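Failure Reviewer, Simulated Manipulation (remote, paid)

Trumareo is looking for people who like finding out why a robot did the wrong thing. If you have ever watched a gripper close on thin air and wanted to rewind it five times, we would love to hear from you!

Our team runs robot arms through everyday countertop tasks in simulation, long before anyone tries them on hardware. In May we put 627 runs through a new grasp controller called Evel, and 18 of them ended in what we log as a safety stop. Some were plain old bad grasps. Others were stranger - the arm pushed down past its force limit, or swung an elbow through space it had been told to keep clear. The automatic checks caught that something had gone wrong, but they're not much good at telling us what, or when the trouble began.

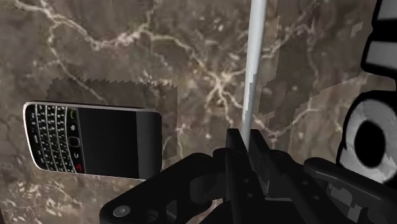
That part needs people. You'll get a run, its logs and every camera view we have, and you'll work backward from the stop to the first bad moment. Was the grip off center? Did the planner ignore something lying close by? Did the physics engine do something no real arm could do? Then you write it up in plain words, and Hongmei Xiong's controls team takes it from there. She reads every report and she will write back with questions, often good ones.

One fault we're especially keen to understand is blocked views. When the arm's own body gets between a camera and the work, Evel seems to hang on to an old estimate of where things are, and it may keep moving on that estimate longer than it should. We have two theories and no proof for either. 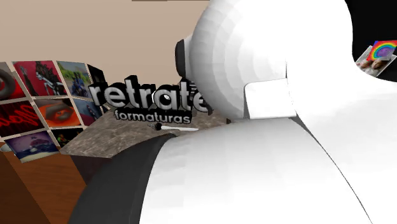
Arm links in front of the countertop, simulated view.

What the work looks like

We're taking on 7 reviewers. You work from home on your own schedule, apart from a shared call at 4 p.m. where we go over the hardest runs together. Karabo Gumede leads the calls and will train you on Plikuda, our replay tool.

Who should apply

You don't need a robotics degree. Lab techs, machine operators, game testers and repair people have all done well at this. You do need patience with log files, clear written English, and a computer that can play several video streams at once. Being able to say "I don't know yet" in a report is a big plus.

How to apply

Send a resume and one page about a fault you tracked down, in any kind of machine or program. Tell us what you tried first, even if it was wrong - we really enjoy reading those! Address it to Piroska Barta, Reviewer Hiring, Trumareo.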